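Padlocks find a second life at Timholm repair afternoon

Anyone who has ever kept a drawer full of old padlocks, with a jam jar of keys beside it and no clue which belongs to which, would have felt very much at home in Timholm in March, when the Ouali Tool Library threw open its doors for a whole afternoon given over to locks, latches and the odd stubborn garden gate.

The idea came from Florencia Troncoso, who runs the lending desk at the library and had been finding locks in among the donated spades and shears for years. People clear out a shed, she explained, and everything goes into one box, and the lock that was on the shed door goes in last, very often without its key. She had got into the habit of putting them in a biscuit tin under the desk, and when the lid would no longer shut she thought it was time to do something with them.

Word got round quickly. By two in the afternoon there was a queue out to the bicycle racks, and people were already comparing what they had brought: bike locks, suitcase locks, a very handsome gate lock from a farm out towards Jodton, and a cash box that had been shut since a summer fair some years back (it held four raffle tickets and a button, and its owner was delighted all the same). In the end about 100 locks were looked at before the kettle was switched off for the last time.

Said Erraji, a retired locksmith who had his own shop in Grirum until a couple of winters ago, took charge of the difficult cases. His advice to everybody was much the same, and he gave it cheerfully all afternoon: keep the grit out, go easy on the oil, and use a little graphite powder in the keyhole before the cold weather comes. He was also quite firm that a key should never be forced. "If it doesn't want to turn, take it out and have a look at it," he told one young man with a bent key and a rather guilty expression. "Nine times in ten it's only dirt."

Across the room Firouzeh Jalali had the patient job of matching loose keys to loose locks, which she likened to a very long game of pairs. She was kept company by a good many children, who turned out to have far more staying power for it than their parents. There was a cheer each time a lock sprang open, and a rather bigger one for the gate lock from Jodton, which took most of an hour and two cups of tea.

The children had their own corner as well, with toy garden tools and a few pots of seeds to plant up and take home, so there was plenty of soil on small hands by the end of it.

Locks that had no owner were cleaned and paired with a key wherever one could be found, and they will now go to the allotments on the Grirum road, where several of the sheds have been held shut with string since the autumn gales. 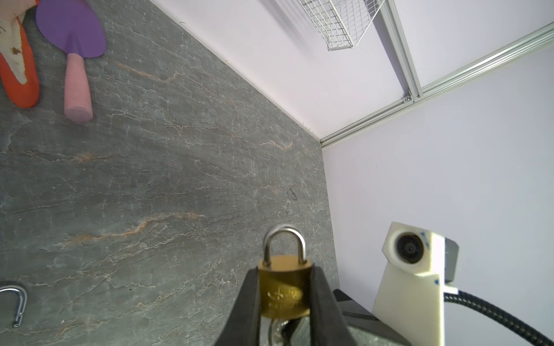

A brass padlock with its steel shackle and small silver key, with toy gardening tools lying on the tabletop.

Carolina Teixeira, who has had a plot at the allotments since she moved to Timholm, was there to collect the first bagful and said her neighbours would be thrilled. She has asked for any spare hasps and hinges too, if people come across them while they are tidying, and screws of any length would be very welcome.

The afternoon was free, though a bucket by the door raised £500 towards new shelving for the tool library, and there was some very good lemon cake. Florencia says another session is planned for later in the year, most likely on sharpening, so do dig out those blunt secateurs. In the meantime old locks and keys can still be left at the lending desk during opening hours, preferably tied together if you know that they match.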